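Coltitz workshop arm runs its pad task in simulation

Malte Eichhorn and Gervasio Ulloa have moved their shared-workshop arm project at Coltitz into simulation ahead of the hardware build, planned for June. The model has a white arm on a light gray table, a two-finger gripper, a flat white pad and a small green cube off to the right. The fingers come down over the pad, closed, with a bit of red showing at the tips.

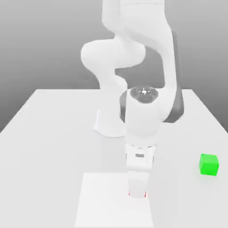

Next steps

Ulloa is rewriting the grasp controller, named Warkar, to run at 50 Hz. The log holds 2,738 simulated attempts so far. Eichhorn wants contact settings frozen before any parts are cut - the finger pads went through 5 revisions in April 2026. Scene files will be shared with workshop members on request.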